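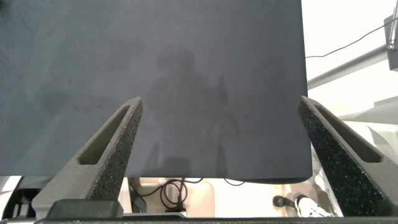
Fig. 1. Gripper fingers open below the dark sheet, seen from the wrist camera. The textured pads are on the inner faces.

Teaching > Automation Laboratory > Cell Notes > Gripper Care

Filed under: Course Handouts, Maintenance

Handout 4: Care of the gripper, Revari cell
Prepared by Trí Vương for the July intake

Students are to read these notes before their first maintenance session. They cover the fingers, the pads and the wrist camera. The arm itself is maintained by Plaston under contract and is not to be opened.

1. Before work
Move the arm to the service position, stop the program and isolate the cell. Enter the cycle counter reading in the log. The last full service was carried out at 1451 cycles.

2. Pads
The pads have a rough, speckled face and hold dust readily. Brush them along their length with a dry nylon brush. Solvent must not be used. Pads are changed as a pair every 1000 cycles – sooner if the surface has worn smooth at the tip. Replacements are kept in the Floltine drawer.

3. Fingers
Inspect the edges of the long triangular slot in each finger. A finger with a crack of any length is withdrawn and labelled. Close the gripper slowly by hand control and check that the tips meet squarely.

4. Camera view
With the gripper open, both tips should be visible in the camera view, with a clear gap between them. Compare Fig. 1. If either tip is missing, the bracket has moved and must be reset – see the Trình procedure, sheet 79.

5. Records
Sign the log and return the isolation key to the laboratory office.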